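# Lounge refit: where we are in March

Hello again, and sorry this one's a bit longer than the last. There's more to tell you this time!

The big news is that the seating is in. You'll remember we'd budgeted for Bilo chairs for the whole room and then went back and forth over whether people would rather have something they could spread out on. We went with the big cushioned seats from Musetti in the end, in the pale blue-grey – and I'm so glad we did. The rounded corners were my one fussy request (I've walked into enough square ones) and they look lovely. The fabric sample you saw was a shade darker, by the way, but the darker one had a long wait on it and I didn't fancy another month of folding chairs.

Money first, as I know that's the bit you'll scroll to. The seating came to 2,334 pounds with delivery, and we've spent another 700 on paint and the new lighting. That leaves us a little under on furniture and a little over on lighting, so it more or less evens out. I've kept all the receipts and the spreadsheet is up to date, apart from one Gravelar invoice for the floor that I'm still chasing.

The floor itself is done except for the strip by the door, where the old boards turned out to be higher than the rest. Gravelar are coming back to plane it down. Until then there's a mat over it and a slightly bossy sign.

We also had our first proper go at using the room, a planning afternoon with some 40 people dropping in and out. It was noisy and rather wonderful! The seats got used for everything – sitting, sprawling, leaning on to write. Three things came up again and again:

- more sockets on the window side
- somewhere to put a drink down
- pens that live in the room and don't wander off

The sockets are a job for the electrician and I've asked for a price. For the drinks we're looking at 8 small side tables from Kaushik, which would come out of the furniture underspend if you're happy with that (please say!). The pens we've started on already, with plain cups you can carry to wherever you're working. It's a tiny thing, but I'd like a few more of them, in the same cream-white if I can find it.

Still to do before the next report: the door strip, the sockets, the noticeboard and a second coat on the back wall, which is looking patchy in daylight. I'd also love you to come and see it. Mornings are best, before it fills up.
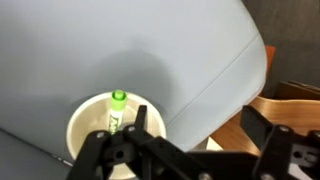

*One of the pen cups on the new seating, with a green marker in it.*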